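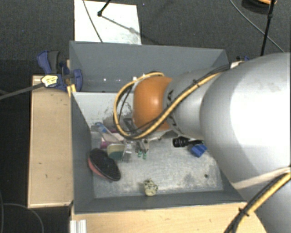

图:机械臂在灰色料箱内作业,箱内为形状各异的零散物品。

Ruvance混装料箱拣选单元在Prultau分拣中心投入日常运行

岗位由连续手工拣选调整为单元值守与异常处理

(Prultau,9月)物流自动化集成商Ruvance今日宣布,其混装料箱拣选单元已在Fatine公司位于Prultau的退货分拣中心完成验收,转入日常运行。首期共投用2个单元,承担日用杂货类退货商品的逐件取出与分流。机械结构与料箱工位由Šimek负责设计和安装。

应用背景

Fatine的Prultau分拣中心处理零售渠道退回的日用杂货。此类货物到站时不分品类,海绵、刷具、鞋类、小型塑料制品等混放于同一料箱,软硬不一,常有叠压。改造前,分拣员站立于料箱前,俯身逐件取出、扫码,再投入相应滑道。该工序占用人力最多,也是站内员工健康调查中腰背不适反映最集中的工序。

混装料箱的自动化难点在于物品没有固定姿态。透明包装反光明显,深色物品与灰色箱底对比度低,体积小的物品容易停留在箱壁根部,夹爪进入角度受限。项目双方据此确定了验收用物品清单,共收录523种退货商品,均取自该中心的实际到货。

系统构成

每个单元包括一台多关节机械臂、一副细长双指夹爪、一处料箱工位和控制柜。机械臂从料箱一侧伸入,夹爪自上而下取物。电缆与软管沿臂体外侧敷设,并在腕部留出活动余量,便于维护人员目视检查和单独更换,更换时无须拆解关节护罩。

控制软件对箱内可见物品逐一生成抓取候选,按遮挡程度和可达性排序,优先处理位于上层且周边留有间隙的物品。同一物品连续2次抓取未成功时,系统将其标记为异常并转向下一候选。箱内仅剩异常物品时,单元停止动作,指示灯转为黄色,等待人工处理。

作业流程的变化

单元投用后,分拣员不再承担连续取件。新设的单元值守岗由一名员工同时负责两个单元,主要工作包括:

更换料箱并核对箱号;
取出系统标记的异常物品,登记原因代码;
检查夹爪指尖的磨损与污损情况;
在班次结束时导出运行记录,与下一班交接。

异常物品的原因代码由值守员工填写,分为“无法识别”“无法夹持”“粘连”和“破损”四类。Ruvance的应用工程人员每周二与当班员工核对上周代码,据此调整抓取参数。夹持力上限、进入速度等涉及安全的参数仍由Ruvance统一管理,现场不开放修改。

人员安排

Fatine表示,首期项目涉及的20名分拣员全部留任,劳动合同类型与薪级不变。其中一部分转入单元值守岗,其余调至质检复核和翻新包装工段。转岗培训在正常工时内进行,内容包括急停与复位、料箱工位锁定、夹爪更换以及原因代码登记。未通过实操考核的员工可申请补训,补训期间按原岗位排班。

值守岗与质检岗实行班内轮换,单次值守不超过70分钟。该时限由Fatine与员工代表在试运行期间商定。双方的主要考虑是,值守工作体力负荷较低,但需要持续关注指示灯和异常队列,长时间单人值守容易漏看报警。

试运行初期,异常提示曾集中出现在换箱前后,值守员工需要在两个单元之间频繁往返。根据员工反馈,软件增加了异常合并提示功能,在不影响单元连续作业的前提下,将多件异常物品集中至箱内作业末段处理。员工另提出登记屏安装位置偏高,Šimek已重新设计支架,改为可调高度。

适用范围与限制

现有单元适用于单件重量和外形尺寸在夹爪允许范围内的物品。玻璃制品、带有液体渗漏的物品以及未封口的粉状商品,仍在到货登记时由人工分出,不进入自动工位。薄片类物品平贴箱底时抓取难度较大,目前多由值守员工取出,Ruvance正在为此评估吸盘与双指组合式末端。

单元周围设有安全围栏和联锁门。员工开门取出异常物品时,机械臂断开驱动并保持制动;关门后须在围栏外手动确认,单元方可恢复运行。

后续计划

二期拟将同类单元用于Fatine的翻新包装工段,上料方式和工位高度尚在讨论中。二期岗位调整方案将先提交员工代表征询意见,再确定设备数量。

关于Ruvance

Ruvance从事物流与轻工装配领域的机器人系统集成,业务包括抓取软件、单元集成及现场维护。

关于Fatine

Fatine为零售企业提供退货接收、分拣、翻新及再入库服务,Prultau分拣中心为其日用杂货类业务的主要站点。

关于Šimek

Šimek提供工业工位、料箱夹具及安全围栏的设计与安装服务。

媒体垂询请联系Ruvance企业传播部。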